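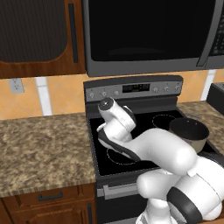 Simulated range cell, pre-run inspection checklist with comments

Site: Stenotdale simulation lab
Cell: kitchen, black electric range with over-the-range microwave
Purpose: Cabrera controller against Plikell controller, same arm, same kitchen, no gripper fitted
Checked on: 8/2/22
Build: 3529

Marks used: OK, OK with comment, OPEN, N/A. An item marked OPEN blocks the comparison runs unless the comment says otherwise.

Section A. Scene load

A1. Kitchen loads without missing surfaces. OK
Countertop on both sides of the range, tile backsplash, wood cabinets and microwave all present.

A2. Range model complete. OK with comment
Six knobs on the back panel, three on each side of the display. Knobs are round and look alike from every preset view, so the run script must address them by index, left to right, starting at 1. The March scripts started at 0. Do not reuse them.

A3. Display on range panel renders. OK with comment
Digits are lit but faint. No test reads them. If a camera test is added later, raise the emissive value first.

A4. Burner outlines present on the glass. OK with comment
The right rear and front left outlines can be seen with the arm in the inspection pose. The others are behind the arm. Check those with the arm stowed.

A5. Pot placed on the right rear part of the cooktop. OK with comment
The pot sits a little forward and to the right of the burner outline. Both controllers get the same offset, so it stays. Do not snap it to center between runs.

A6. Left counter clear. OK

A7. Right counter clear. OPEN, does not block
A small gray item lies flat near the back edge. It is outside the planned sweep. Remove it or register it as an obstacle before the wide-reach set.

Section B. Arm and base

B1. Base position matches the cell file. OK
Base is in front of the range on the right. Oven door handle is partly accessible from this position, but the lower right of the door is blocked by the base housing. Oven tasks are N/A for this comparison.

B2. Base fixed to world. OK
Applied load in the physics test, no drift logged.

B3. Joint limits loaded from the arm file and not from the controller package. OK with comment
Plikell ships its own limits file and will load it silently if the path is left blank. Fill in the path even when the two files are identical.

B4. Flange bare, tool mass set to zero. OK
The Grovik two-finger gripper is a separate test plan. Its mass was still in the Cabrera profile when this check began. Corrected, profile saved, simulator restarted, value read back as zero.

B5. Flange frame agrees between controllers. OK
Compared at the inspection pose and at stow. Largest difference was below the display resolution.

Section C. Clearance

C1. Wrist to range control panel. OK with comment
The inspection pose puts the wrist just in front of the panel, with the end cap toward the left part of it, to the right of the left-hand knobs. This is the tightest pose in the set. Hold here and read the distance monitor before releasing the arm to either controller.

C2. Wrist and raised links to microwave. OK
The microwave door is modeled closed. The door swing volume is not in the collision set. If any later task opens it, repeat all of section C.

C3. Forearm to cooktop glass. OK with comment
The forearm crosses low over the front left burner outline. Collision margin set to 3 mm for both controllers. Cabrera treats the margin as a hard stop, Plikell slows first and then stops. Log both events under separate names or the stop counts will not compare.

C4. Forearm to pot. OPEN, blocks
From the preset view the forearm covers the lower left side of the pot, so clearance cannot be judged by eye. Use the distance monitor or add a second view from the left counter. The monitor was not recording this pair at the time of the check. Enable it, rerun the sweep and attach the log.

C5. Right counter appliance in collision set. OK
The dark gray appliance at the back is represented by a plain box, slightly oversized.

Section D. Controller settings

D1. Same physics step for both. OK

D2. Same start pose, loaded from file. OK
Do not jog to the start pose by hand. The last digits will differ.

D3. Waypoint file identical. OK
127 waypoints, checksum compared after load on each controller.

D4. Path smoothing off. OK with comment
Plikell has two smoothing switches - one in the motion page and one in the export page. Both have to be off. The second returns to its default after an update.

D5. Log buffer large enough for a full sweep. OK
A sweep produces over 2670 records with distance monitoring on. The default buffer drops the oldest entries and gives no warning.

D6. Emergency stop input responds. OK with comment
Tested from the operator panel only. Test from the script side as well before unattended runs.

Section E. Release

E1. All blocking items closed. OPEN
C4 remains.

E2. Cabrera runs first, Plikell second, scene reloaded in between. N/A until E1 is closed
A reset is not enough. Reset leaves the pot where the last run put it.

E3. Record build number in each log header.
If the build changes between the first and second controller, discard both sets and start again from A1.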